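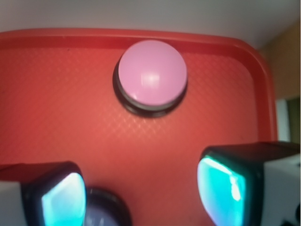
The canteen at Brendora

7 min read
Last updated: December

At ten minutes to twelve the queue at the Brendora canteen already goes past the coat hooks and out to the stairs. Most of the people in it do not work in the building any more. The offices above were given up four years ago, when the insurance company moved to Plesness, but the kitchen stayed open, and the town of Serkstead kept coming to eat.

I came to Serkstead as a translator and I did not plan to write about lunch. My first landlady, Graciela Zúñiga, sent me there on my second day because I had no pans. "You take a tray, you take what they give you, you sit where there is a chair," she told me. It was good advice and I still follow it.

There are two hot dishes each day. One has meat and one does not. On the day of my last visit the choice was between a mutton stew with barley and a pie of leeks and potatoes, and the stew was finished before half past twelve. The pudding was baked rice with a skin on it. People here have strong feelings about the skin. Marthinus Ntuli, the head cook, cuts it in squares so that every portion gets a piece, and he has been asked more than once to cut them bigger.

Ntuli has worked in this kitchen for 19 years. He learned in hotels, where he says he cooked well for people who were looking at their telephones. In the canteen he can see the plates come back through the hatch, and he reads them. Cabbage comes back when it is cut too wide. Carrots come back in January, always, and he does not know why.

A full lunch costs less than a sandwich at the station. The money is possible because the kitchen also cooks for two schools and for the bus depot, and the large orders carry the small ones. Dumisani Cele, who keeps the accounts, showed me a week in which 678 lunches were eaten in the hall itself. Ten years ago a normal week was almost 900. He does not find this so bad. The people who left were the office people, and he had expected to lose more of them, and sooner.

What has changed is how long everybody stays. Office workers ate in twenty minutes. Now the tables by the radiator are taken until two, and Ntuli had to begin making a second pot of coffee. Xolani Sithole and Pieter Magagula, both retired from the railway, play draughts there after the plates are cleared. Sithole told me that he could cook at home perfectly well. His daughter, who was passing with a bowl of soup, said this was not true.

In my country such places were mostly closed when I was a child, and my parents spoke of them with little love: grey meat, wet floors, a woman who shouted. I had this picture with me the first time I went up the stairs. In Brendora somebody does shout, but it is only to say that the pie is ready.

The lease on the building goes to Jacobs, the property firm, in spring. Cele has had one meeting with them and will have another. The firm has asked how much gas the kitchen uses and whether the hall could be free in the evenings. He has answered both questions and is waiting for the letter. Meanwhile Ntuli has ordered barley for the whole winter, and he is thinking about trying the leek pie with a different cheese.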